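Kosuvel shape sorter box in red - a long-winded review from someone who has bought too many of these

I have a bit of history with shape sorters. We had a wooden one that lost its lid, then a bucket type where you could just tip the whole lid off and drop everything in (my youngest worked that out in a single morning), and then a very pretty pastel thing from a gift shop in Pumcombe that I'd rather not talk about. So when the Kosuvel came up I read every review going, dithered for a fortnight and then bought it anyway at 11 at night, as you do.

First thing, the colour. It is RED. Properly red, leaning towards orange when the light's on the top, and deeper round the sides. If you've gone for a tasteful grey playroom it is going to shout at you from across the room. I love it, and you never have to hunt for it. 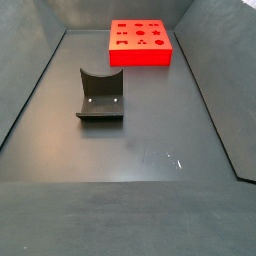 Brastden, February

It's a squat, square block, wider than it is tall, with nine holes in the top in a three by three grid. That was what sold it to me. Our old one had four holes and the challenge lasted about as long as a biscuit. On this one you get a plain round hole bang in the middle, another round one at the front corner that's slightly bigger, a star, several slots of different sizes, and a few odder shapes that I still don't have proper names for. We call one of them the clover. It's a sort of cluster of little lobes and it has caused more frowning than all the rest put together.

The two round holes being close in size but not the same is a lovely bit of design, I think. It's the first puzzle we've had where a child has to stop and compare instead of just going "circle!" and shoving. The slots are the same sort of idea - all much of a muchness until you try the wrong one. My four-year-old goes for the star first every single time and then gets down to business.

Now the moans. The front is completely plain, no picture, no numbers, nothing, and because the box is square there's not much to tell a small child which way round it's meant to go. You turn it a quarter and suddenly the star has moved and there's uproar. I've put a sticker on ours. I also wish the holes stood out a bit more. They're only a darker red against the lighter red, so in our back room after teatime it's all rather red on red, and I end up switching the big light on. A contrasting top would have sorted that in one go.

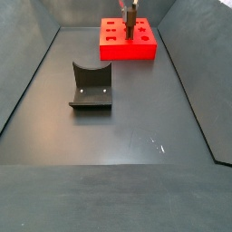
The other thing is that fiddly slots need fiddly fingers. The round ones are fine for pretty much anybody, but for the narrow ones you have to line the piece up dead straight or it sits there on top looking smug. My two-year-old gave up on those after a few goes and went back to the circle, which is fair enough. I'd say it suits three and up if you want the whole thing used, and younger if you don't mind half of it being ignored for a while.

Size-wise mine is 153 mm across by my tape measure, where the listing said 156, and I couldn't care less but I know somebody will ask. It fits on our toy shelf with room for a book next to it. It doesn't skate about on the carpet much either, though on the kitchen floor it does wander if you lean on it.

I did look hard at the Nieminen sorter before buying. It's the more grown-up looking of the two and I nearly went for it, but it has fewer shapes and they're all the usual suspects, so I reckon we'd have been bored of it by Easter.

Delivery took 48 hours and it came in a plain box with far too much paper. No spare pieces, which is a shame, as one of ours has already spent a night under the sofa. If Kosuvel sold replacements separately I'd knock that grumble off the list.

Four stars from me. I'd take one off for the red on red and put half of it back for the clover, but the site won't let me do halves.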